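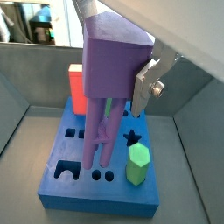 Fig. 1. Purple part held over the board.

Projects > Brimari cell > Faults
2 min read
May, by Femke Verhoeven

Our brief blamed grip force for the dropped parts. I doubt it. We ran 50 picks and lost 8 — at the force Godfrey had already raised.
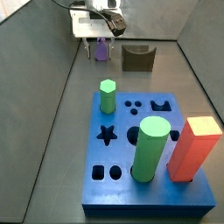
Fig. 2. Purple block at the fingers, behind the board.

Selma's log shows 7 of those drops came after a wrist turn, which grip force alone doesn't explain. 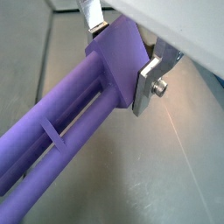

Harness blames the finger pads, but we swapped them and saw no change. I wouldn't call the fault fixed.
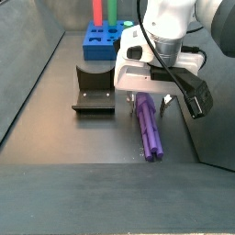
Fig. 3. Part on the floor, fingers open.

Still to check: wrist calibration, and why the drop alarm stayed silent.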